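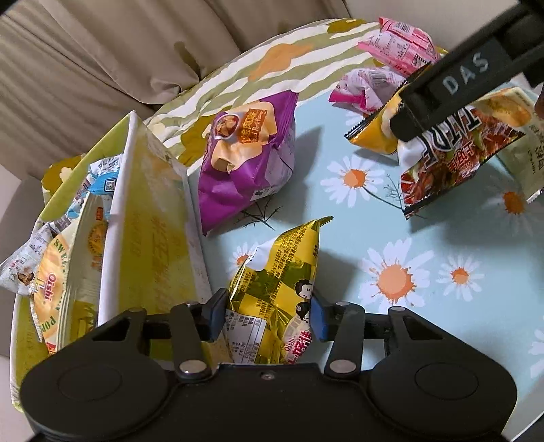

Snacksortierung mit Handgreifern

Stand: August – Redaktion Arbeitswelt

Als Snacksortierung mit Handgreifern bezeichnet man das Umpacken von Tüten und Riegeln mit einem von Hand geführten Greifer. Die Bewegungen dienen später als Vorlage für automatische Anlagen. Beim Versandhändler Holholm gehört die Tätigkeit seit der Einführung des Systems Ziseo zum Arbeitsalltag.

Arbeitsweise

Gegriffen wird mit zwei Fingern, deren Spitzen blaue Polster tragen. Knittrige Folienbeutel gelten als schwierig, weil sie nachgeben und ihre Form bei jedem Griff ändern. Eine Schicht umfasst laut Betriebsvereinbarung 70 Durchgänge, vor der Umstellung waren 55 Kartons von Hand vorgesehen. Ob beide Werte vergleichbar sind, ist zweifelhaft – ein Durchgang kann schon mit einer einzigen Tüte enden.

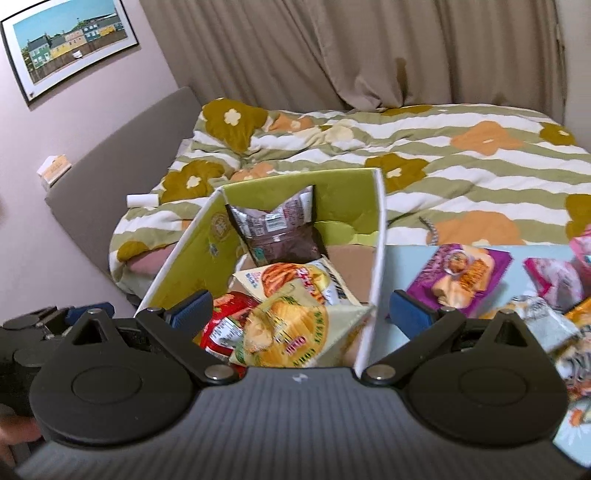
Folgen für die Beschäftigten

Der Anbieter Arnbridge wirbt mit Entlastung. Belegt ist davon wenig. In einer internen Befragung bei Holholm nannten 40 Prozent der Beschäftigten Beschwerden am Handgelenk, zuvor war danach nie gefragt worden. Die Einarbeitung ist kürzer geworden, die Lohngruppe allerdings auch niedriger. Zugesagte Umschulungen standen zuletzt nur am Standort Watkins offen. Was mit den Stellen geschieht, sobald genügend Aufnahmen vorliegen, lässt die Vereinbarung offen.

Kategorien: Automatisierung | Arbeitsorganisation | Verpackungswesen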